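Pluriddale Handling Trials: progress report to the Clirner Fund
25 November 2024

The comparison of the Caron and Medis grippers has passed its second stage. Both were tried with a plastic water bottle and a red serving tray on a cloth-covered table.

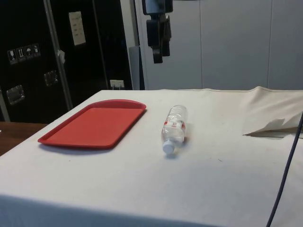
The Fund's assessor asked whether a bottle lying down should count as a separate test. It now does, and results will be listed apart.

Of 400 planned attempts, almost 200 are complete. Camera positions remain under review — the side view is preferred at present.

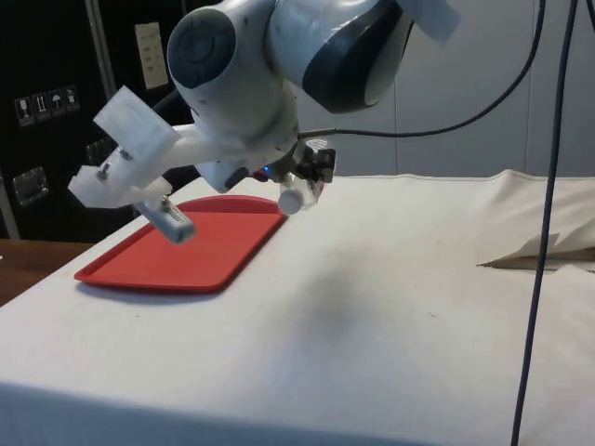

Cable routing will be settled before the controllers are compared. Spending to date stands at £1,625, within the sum agreed.

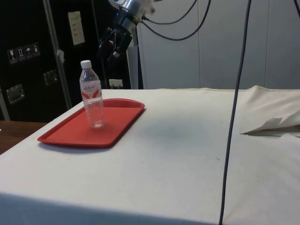 Bottle upright on the tray, gripper above.

The final stage is due to close in March.
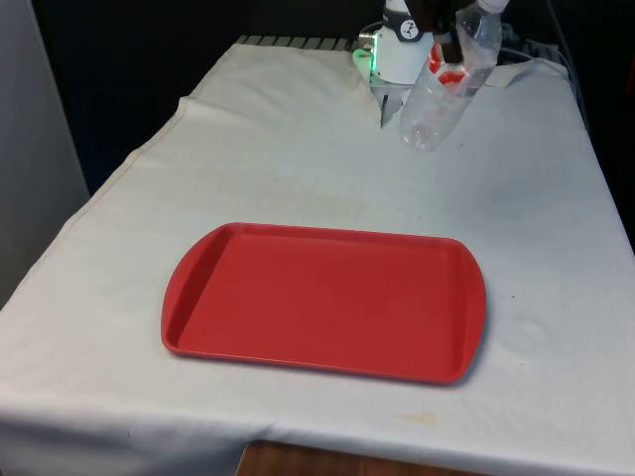

Bottle held at the far end of the table, tray empty.

Related items
Stage 1 report: choice of test objects
Controller comparison: outline plan

Comments (3)
Will the Medis finger settings be published?
Please include failed grasps in the tables.
A useful update, thank you.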